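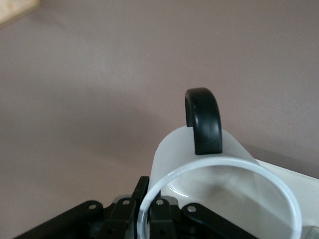

One knitter at the Gullton workshop objected that a swatch had never told her anything, as every hat she made came out larger than the swatch had promised. Her complaint is a common one and it has a measurable cause. A swatch worked flat in rows and a hat worked in the round are two different fabrics, even when yarn, needles and knitter are the same.

Chapter 4
Gauge in Circular Knitting

4.1 Why flat and circular gauge differ

In flat stocking stitch, alternate rows are purled. Most knitters purl a little more loosely than they knit, and the average of the two tensions is what the ruler records. In circular stocking stitch the right side always faces the knitter and there are no purl rows. The gauge therefore depends on the knit stitch alone.

For many knitters the circular fabric is tighter. For some, including the knitter at Gullton, it is looser. The direction of the error cannot be predicted from the flat swatch and has to be measured.

4.2 Terms used in this chapter

Stitch gauge is the number of stitches in 10 cm of width. Row gauge is the number of rows, or rounds, in 10 cm of height. Ease is the finished measurement less the body measurement. A hat normally has negative ease, so that the fabric stretches slightly when worn.

4.3 The speed swatch

A circular gauge can be taken without knitting a full tube. Cast on enough stitches for a width of at least 15 cm, using a circular needle. Knit one row. Do not turn. Slide the stitches to the other end of the needle, carry the yarn loosely across the back and knit again from the right side. The strands at the back must be long enough for the piece to lie flat.

Wash the swatch as the finished article will be washed and let it dry without pins. Measure over the central 10 cm only. The edge stitches are distorted by the carried yarn and should be left out of the count.

4.4 A worked case

The Skonis hat, used throughout Part Two, is written for a bulky yarn at 12 stitches to 10 cm. The finished circumference is 50 cm, so the body of the hat requires 60 stitches. If the knitter obtains 13 stitches to 10 cm, the same 60 stitches measure just over 46 cm. A difference of one stitch has removed nearly 4 cm from the hat.

Two corrections are available. The knitter may change needle size and swatch again, or may keep the fabric and recalculate the stitch count. The second is preferred where the fabric is already satisfactory, but the new count must still divide by the crown repeat. The Skonis crown has a repeat of six. At 13 stitches the calculated count is 65, and the nearest usable count is 66.

Row gauge is treated in Chapter 5, together with the Solport mitten, where it governs the position of the thumb.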